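Zanele Steyn has been reading old case files since six in the morning, and she is still cheerful when we speak at lunchtime. She runs the cold case desk in Grirnach, where 3526 boxes of paper records are being put in order for the first time.

"I love it, I really do," she says. "You open a folder and there's a constable's handwriting from forty years ago, and he's noted the colour of a gate. That gate might matter!"

The desk has three people and a budget she describes as "biscuits and printer ink". Even so, they have gone through 430 boxes and picked out 74 cases that deserve a second look. Most are burglaries and missing persons, with a handful of unexplained deaths.
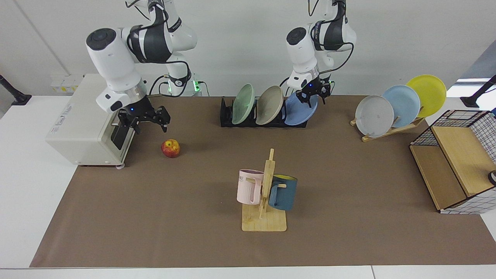
Steyn is keen to talk about Dalibor Malý, the retired detective who taught her how to read a witness statement. "Dalibor says you read it once for the story and once for the times. Then you put it down and go and walk the route. He's still faster up Nkosi Hill than I am."

Malý, on the phone from home, laughs at this. "She rings me at all hours. Last month it was a bus timetable. She was right about it, too, the late bus never stopped there in winter."

Has any family heard good news yet? Steyn is careful. Two have been visited, and she won't discuss either. What she will say is that people are pleased to be asked. "They make tea, they bring out the photographs. One lady had kept every letter we'd ever sent her, in order. Her file was better than ours!"

The next boxes come up from the basement in January.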